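Progress report to Enwood: hand-held gripper cell, Wivia hall

Reporting date: 16 February 2025

**1. Purpose**

This report covers the upkeep of the hand-held gripper cell funded under the Enwood equipment agreement. It sets out the condition of the tools, the repairs made since the previous report, and the matters on which a decision is requested.

**2. State of the equipment**

The cell operates 5 grippers. Three are in regular use and 2 were withdrawn for repair during the period. One of the withdrawn units had developed play in the finger carriage, so that the fingers no longer met squarely when closed. The carriage was stripped, cleaned and refitted with a new guide supplied by Michalík, and the unit has been returned to use. The other unit has a worn trigger spring. Its replacement is on order.

The finger pads continue to be the part that wears fastest. Mesh lifts first at the tip, usually on the side that meets the table, and a lifted edge will catch on cloth and thin packaging. Pads are now changed as a pair, and the date is entered on the tool card. Up to 34 pads were consumed in the period, a figure that includes several spoiled in fitting while the new adhesive was on trial.

**3. Setup and checks**

The setup sheet was rewritten. Before a tool is issued, the operator closes the fingers fully, confirms that the pads meet along their whole length, wipes the marker faces with a dry cloth, and checks that the marker cube is tight on its mount. The camera view is then checked with the fingers open over a table.
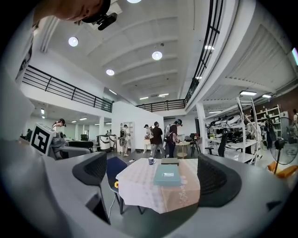
*Figure 1. Gripper view over a covered table, fingers open, with the marker cube at left.*

Loose marker mounts were the most frequent fault found at issue. A cube that has turned even slightly will spoil the position record for an entire session, and the error is seldom noticed until the recordings are processed. The mounting screws have been replaced with a longer type, and a line of paint across each joint shows whether it has moved.

Sessions recorded with the cell now total 2,195. Those affected by a turned cube have been marked in the Gelent log and will be processed again once the correction routine has been tested.

**4. Outstanding matters**

- Trigger spring for the withdrawn unit: delivery date not yet confirmed by the supplier.
- Spare marker cubes: stock is low, and a further order is proposed within the present budget.
- Charging leads: two connectors are loose and have been taped as a temporary measure.
- Tool cards: entries for the early part of the period are incomplete and cannot be recovered.

**5. Decision requested**

Approval is sought to move the unspent travel allocation to the parts budget. The transfer would cover finger pads and marker cubes until the full service planned for July, when all tools will be stripped and recalibrated.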